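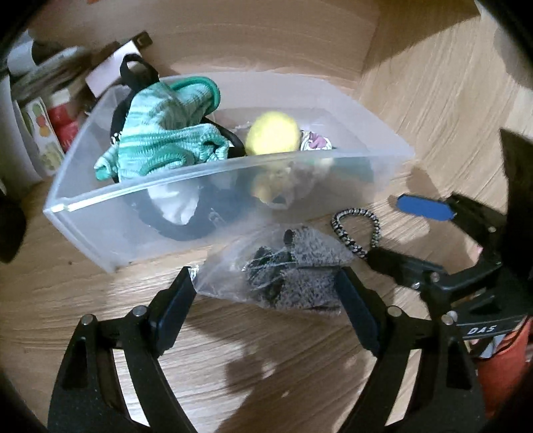 I've been helping out with the robotics club at our school for 5 years now, and every spring I get into the same friendly fight with a parent about whether the kids are doing "real" robotics. This May it was over the tidying project. A dad stopped me in the parking lot and asked when they were going to build something that fights. I said probably never, and he looked at me like I'd canceled Christmas!

So let me make my case, because I've been chewing on it ever since.

The project is called Grarkomer (the kids picked the name, don't ask me what it means). The students use hand-held grippers to pick things up and put them down, over and over, and the recordings go toward teaching an arm to do the same jobs. Socks, balls, sponges, bags with stuff in them. It's the junk that piles up on everybody's desk. And I think it's the best thing our club has ever done, and I'd say so to any parent in any parking lot.

My first reason is that it's hard in a way the kids can feel. We did the battle bots thing for two seasons under the name Hirnix, and I loved it, I really did, but most of the club spent those seasons watching one or two confident kids drive. With a gripper in your own hand you find out right away that a ball and a plastic bag are completely different problems. You grab a ball around the middle and you're done. Where's the middle of a bag? I've seen students argue over that for a whole lunch period, and they were arguing about friction and geometry, whether they'd call it that or not. 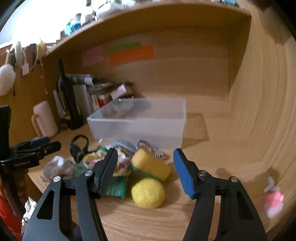

My other reason is the mess. Competition fields are clean and flat, and every piece is the same size as every other piece. Somebody's desk has a sponge leaning on a ball and a cord looped behind it, and you have to decide what to go for first. I think kids should meet that sort of problem early, before they get the idea that engineering always comes with a rule book and a painted line.

Fathima Navaratnam, who coaches the Gritodside club across town, disagrees with me on this and we've gone back and forth by email a lot. Her point is that students need a finish line, a score, something to put on a T-shirt. She's got 30 kids and a waiting list, and I've got 12 on a good afternoon, so maybe I should listen! I do think she's right that we're bad at celebrating. When the group got to 340 recordings I brought donuts, and that was the whole ceremony.

But I don't want to turn it into a race. The minute you time kids on this they start snatching, and snatching makes lousy recordings. Slow and a little boring is the skill. I know that's a tough sell to a dad who wants to see sparks, and I've invited him to come by after school and try picking up a sock himself. He hasn't answered yet.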